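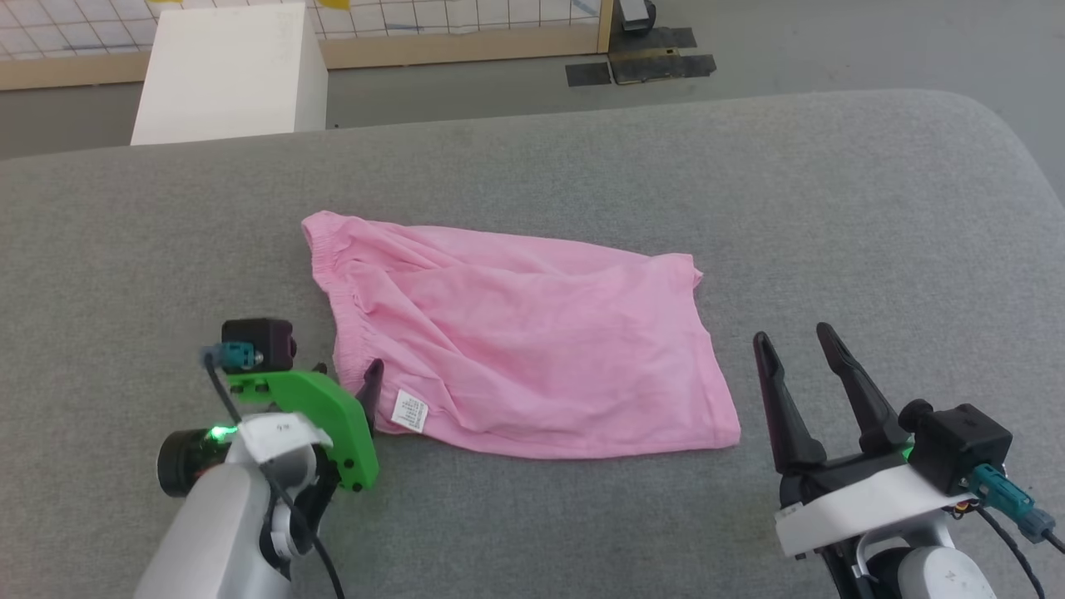
Sellville Folded Garments Collection
Data card and usage notes, second release

Summary

The Sellville Folded Garments Collection records the handling of everyday household clothing on a flat, fabric-covered surface. It covers the folding of shorts, T-shirts, pillowcases, hand towels and children's wear. The collection contains 510 episodes, of which 500 are released. The remaining episodes are withheld because their labels could not be confirmed.

The collection is maintained by the Textile Care Group at Ekcombe. Rima Sleiman is responsible for the garment inventory and Nipon Onsri for the annotations.

Garments

All items are ordinary used clothing and linen, washed before being added to the inventory. No item was ironed. Light cotton and cotton-like fabrics make up the largest share. Heavy denim, knitwear with loose stitches and anything with metal fasteners were excluded from this release.

Elastic waistbands receive separate treatment in the annotations. A gathered waistband pulls the surrounding cloth inward, and a garment of this kind seldom lies as a clean rectangle even after smoothing. Annotators mark the waistband side first and take all other directions from it.

Care labels were left in place. Where a label sticks out from the cloth, it is marked as part of the garment but does not count toward its outline. The text on labels has not been transcribed.

Starting states

Each episode is assigned one starting state:

crumpled — the garment lies in a heap or with wrinkles over most of its area
partly spread — at least one edge is straight and visible
flat — the outline can be traced without interruption

A garment that is nearly rectangular but still wrinkled throughout is recorded as crumpled. Earlier drafts of the guidelines were unclear on this point, and Afaf Saab reviewed the affected entries.

Folding conventions

Shorts are folded leg over leg, then once from hem to waistband. Towels and pillowcases are folded in half 2 times. T-shirts follow the sleeve-in method described in the annotation guide. A finished fold is accepted when the corners meet within the tolerance given in that guide; remaining wrinkles do not affect acceptance.

Annotation fields

garment_type, main_color, fabric_weight, waistband_side, label_visible, starting_state, fold_result, notes

Colors are recorded in plain terms, such as pink, light blue or gray. The notes field is free text and may be blank.

Known limitations

Pale garments are overrepresented. Small folds in dark cloth are difficult to trace, and the outlines for those items should be treated with care. Adult shorts and loose children's bottoms were sometimes entered under the same type. Fadi Abou Jaoude is preparing a corrected list.

Contact

Corrections and questions should be addressed to Leonardo Cirillo at the Stekstead office. Please include the episode number and the name of the field concerned. Requests are reviewed every Thursday.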